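Home | Diary | Garden | Recipes | Letters

Rhubarb week
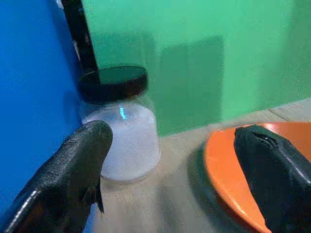
A jar with its lid on, two-thirds full.

May again, and the rhubarb has come up like it means to take over the yard. I went out at six this morning in my slippers, only to look, and came back in with an armful and wet feet. The crowns came from the nursery at Brenddale years ago, when we still had the old car, and I remember the pots tipping over on every bend. I was told to leave them alone the first year and I did, which is not like me at all.

So today was jam. I use the recipe from the back of the Grellon church cookbook, 600 grams of sugar to a kilo of rhubarb, and I always mean to cut it down and never do. Everything sits in the big bowl for a few hours first, with the lemon, and the kitchen starts to smell sharp and sweet together — I'd bottle that smell too if I could. While it sat I swept the porch, wrote half a letter, and had a long argument with myself about moving the bean poles. (They're staying. It's too late now and my back has opinions.)

The rain came over from Nitdale just after lunch, the heavy kind that bounces, and I stood at the stove stirring and listening to it on the roof. I can't think of a nicer way to spend an afternoon. I got 12 jars, with a bit left over in a saucer that I ate on toast standing up. One of the jars may not have sealed, so that one goes in the fridge and gets eaten first, no hardship there!

I had meant to try the ginger this time and forgot until the pot was off the heat. Next batch, then. There'll be plenty, the back row hasn't even been touched. I also want to try drying some of the mint before it flowers, and to ring Yazıcı's about lids, as I'm nearly out of the small ones and theirs have always fit the best.

It's past nine now and still a little light over the hedge. The rain has stopped and the gutters are dripping. My fingers are pink and the letter is still only half written — I'll finish it tomorrow with my coffee.

Last updated: May

Contact | Copyright, all diary pages | Back to top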